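Pull-apart loaf

A pull-apart loaf is a bread baked from several balls of dough set snugly in one pan, so they rise into each other and come out as a single loaf with a bumpy top. I grew up calling it bubble bread, and my friend Bronwyn Wihongi says bump loaf, so go with whatever your family uses!

My usual dough takes 500 grams of bread flour, 50 grams of soft butter, warm milk, yeast, a little sugar and salt. I split it between 2 small pans (one always goes in the freezer) and brush the tops with egg before baking – that's where the deep golden color comes from.
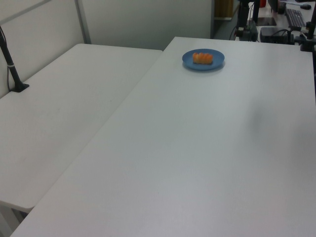

A small loaf with a ridged top, on a blue plate.

Some bakers roll each piece into a short log instead, and then the top comes out in rows of ridges. I like those best for toast. Carleen Baxter, who taught me to bake, brushed hers with milk for a softer crust, and I still do that in October when the pumpkin soup starts up again. Leftovers keep a couple of days in a bread box, and after that it's French toast time.

See also: Dinner rolls, Milk bread, Monkey bread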